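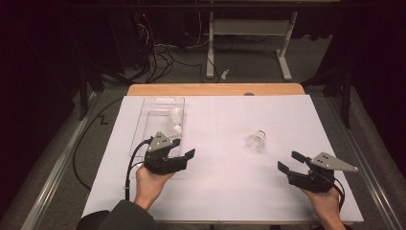

White board on a wooden table, faint grid.

Start without the title. Ask the room who has bought a planner, an app or a course in the past year that promised to give them back time. Wait for hands.

My claim for tonight: most time-saving advice has never been tested on anyone who wasn't already keen on it. Say it slowly, people will want to argue.

The Marell survey. This is the one everybody quotes, "five hours a week saved". 306 people filled it in. All of them had paid for the Marell planner and stuck with it for a month. The ones who gave up weren't asked. Read out the question wording if there's time: "How much time has Marell saved you?" There was no box for none.
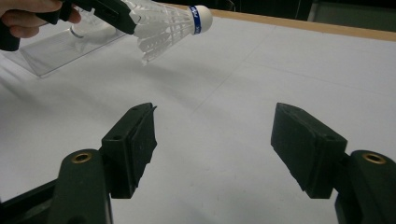 Then the second problem, which is that people are bad at guessing how they spend a day. Ospina had 64 office staff keep a diary and also guess beforehand. The guesses for email were out by more than half, in both directions. So when someone tells you they've saved an hour, ask what they measured it against. Usually last week, from memory.

Skip the Plutis chart if we're past 7.40. It's only there to show the dip in July, and my bet is holidays.

Be fair here. Emine did try a proper comparison, some 300 people split by draw, half with the app and half without. Small difference after two weeks, gone after eight. They published it anyway, good for them. (Don't sneer at the app, Tracey uses it.) 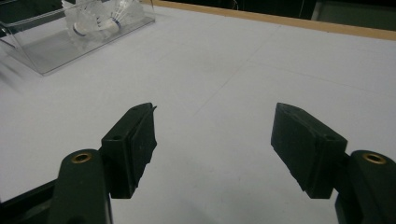 Tracey Bunting's objection, when I tried this talk on her, was that a list makes her feel calmer and she doesn't much care whether it saves a minute. Fair enough. My answer: then sell it as calming, and test that.

Younes Ramadan will probably ask about meetings. I have nothing good on meetings. Say so.

Last slide, three questions to ask of any claim: who dropped out, compared with what, who paid. Leave it up during questions. Handouts by the door, water jug back to the kitchen.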